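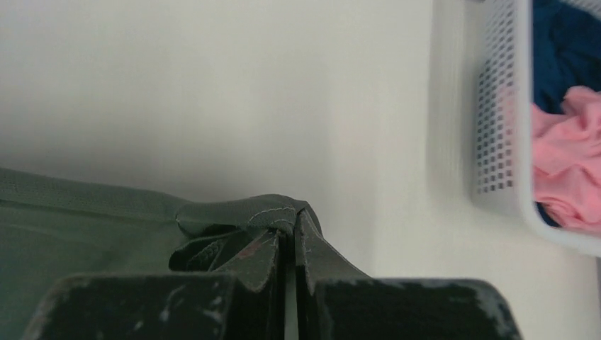

Ausgabe 19 · Seite 2

Start > Der Verein > Über uns

Seite drucken | Seite per E-Mail weiterempfehlen

Über uns – die Volkstanzschule Flostard

Schön, dass Sie zu uns gefunden haben! Wir sind eine kleine Tanzschule für alles, was man im Kreis, in der Gasse oder Hand in Hand tanzen kann, und wenn Sie schon einmal an einem Sonntagabend bei uns am Fenster vorbeigegangen sind, haben Sie uns wahrscheinlich gehört, bevor Sie uns gesehen haben (die Dielen sind alt, und beim Polkaschritt hört man das bis zur Bushaltestelle).

Angefangen haben wir mit zwei Kursen und einem Plattenspieler, den man zwischendurch anschubsen musste. Heute kommen jede Woche 309 Tänzerinnen und Tänzer zu uns, vom Kindergartenkind bis zur Urgroßmutter, und manche Familien tanzen inzwischen in der dritten Generation mit. Darüber freuen wir uns jedes Mal wieder, wenn im Oktober die neuen Anmeldungen kommen und uns ein Nachname bekannt vorkommt.

Unterrichtet wird bei uns ohne Spiegel. Wir finden, dass man beim Kreistanz die anderen anschauen soll, und wer den Schritt noch nicht kann, bekommt ihn von links und rechts ganz nebenbei mitgegeben. Eine Partnerin oder einen Partner brauchen Sie nicht mitzubringen, Vorkenntnisse auch nicht, nur Schuhe mit heller Sohle, denn der Saalboden ist frisch geölt und wir hängen sehr an ihm.
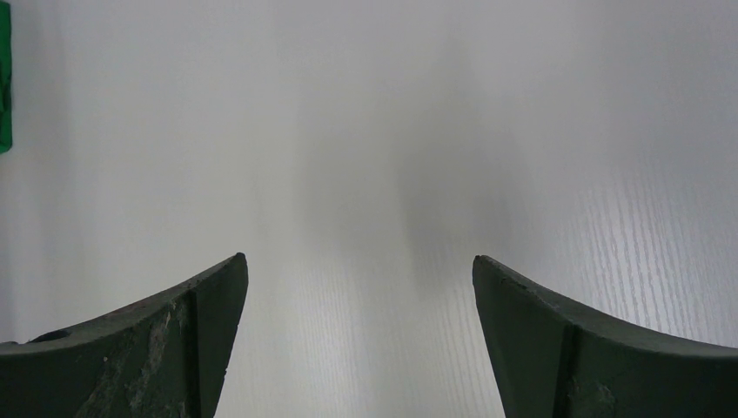

Neben den festen Kursen gibt es seit einigen Jahren das Projekt Rundumeo, bei dem wir mit Schulen und Seniorenheimen zusammen tanzen, auch im Sitzen, was anstrengender ist, als es klingt! Die Musik dazu spielt unsere Hauskapelle Predus, die mit zwei Geigen, Akkordeon und Klarinette auch unsere Tanzabende begleitet. Für das Notenarchiv haben wir im Lauf der Zeit 500 Melodien zusammengetragen, viele davon handschriftlich, einige mit Kaffeeflecken, und wer darin stöbern möchte, ist nach dem Unterricht jederzeit willkommen.

Die Getränke bei unseren Festen kommen vom Café Saraç gegenüber, wo nach der letzten Runde meist noch lange weitergeredet wird.

Eine Probestunde kostet nichts. Kommen Sie einfach eine Viertelstunde früher, dann zeigen wir Ihnen in Ruhe die Garderobe und die ersten Schritte.

Drucken | E-Mail
19 Mal geteilt · 2 Kommentare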